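Notebook > Clelutley workshop > Conversation evenings

21st August

Print this entry | E-mail this entry

Trying out first-date openers

What a good session! We had seven people in and tested the two openers from June, the compliment and the question. The question won easily. People lean in when they're asked something small and a bit odd (best one tonight: "what's the dullest job you secretly enjoy?"), and the talk ran on to laundry, ironing and a very heated bit on folding towels.

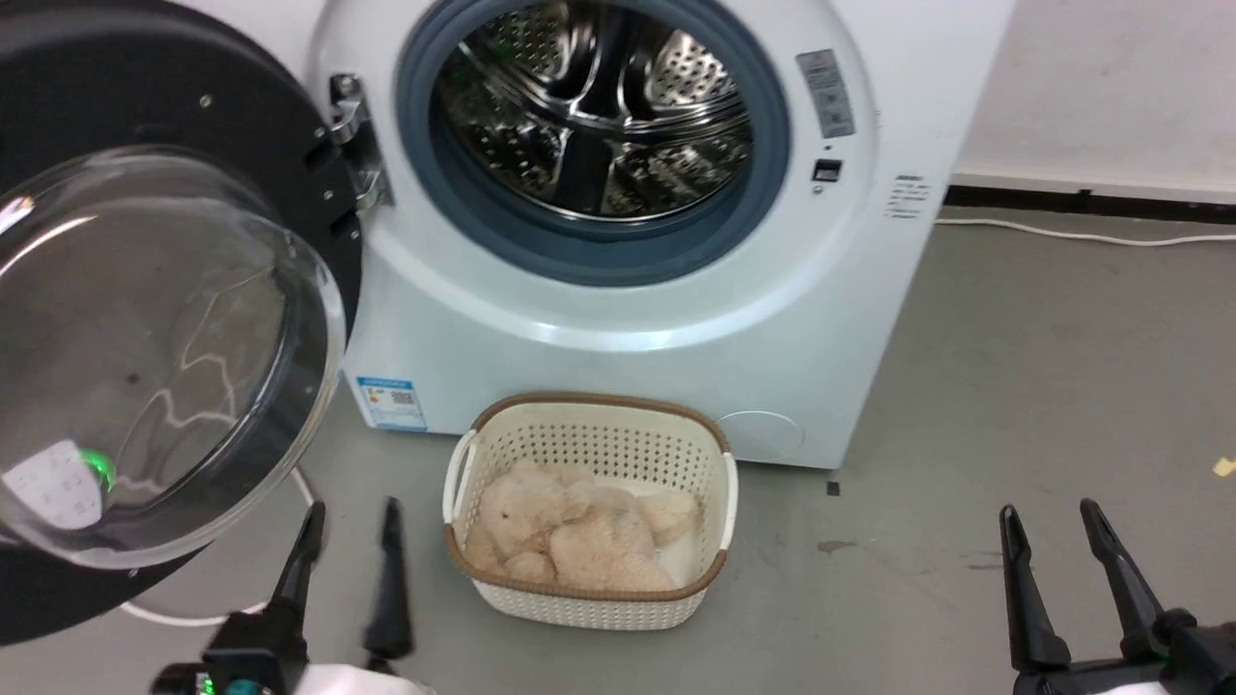 Next time

Prasanna wants to swap partners sooner, and I agree. Long pairings get too comfy and then nobody practises the awkward first minute. Also try the Pal cards again, but take out the ones on exes.

Still stuck on endings. How do you say "I'd like to see you again" without it sounding rehearsed? Must ask the Arkham group how they do theirs.

Comments

Mellberg: Love the dull job question, pinching it for my lot.

Prasanna Kanagaratnam: Keep one ex card in, it got the best laugh in June!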